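4.2 Comparison of Camera Placement and Finger Type

The second experiment examined whether the choice of camera view affects the transfer of a small bottle between two open cups. Both arms were fitted with flexible ribbed fingers of the Esov pattern and run under the Wolgate controller. Figure 3 shows the workspace from each placement. 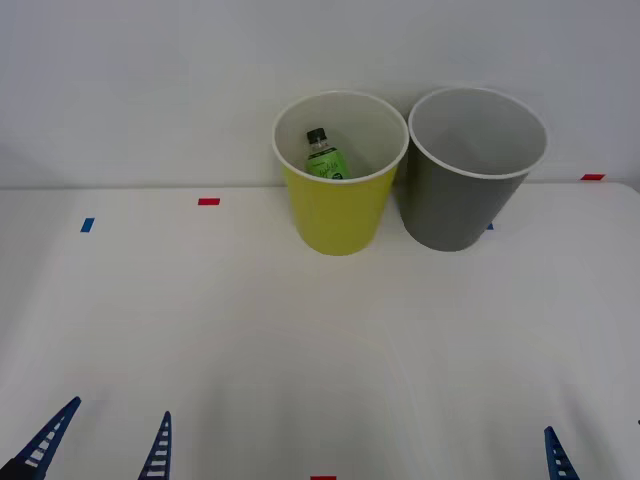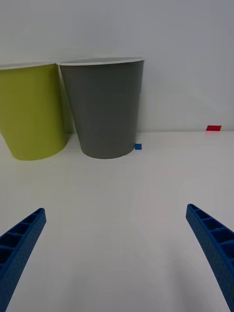

Figure 3. Yellow and gray cups on the test table, with open gripper fingers in the foreground. First view: fixed camera. Second view: wrist camera.

The fixed view takes in the bottle inside the yellow cup, along with the colored tape used as position markers. The wrist view gives a closer look at the gray cup but leaves part of the yellow one out of sight. Policies were trained on 1,000 demonstrations collected by Toprak and Seixas, first with each view alone and then with both together.

Of the three conditions, the combined views gave the fewest failed grasps. Most remaining errors came from contact with the cup rim -- a problem also noted with the rigid Brustero fingers in Section 4.1. In 19 trials the arm reached the cup but closed above the bottle cap. These were scored as failures.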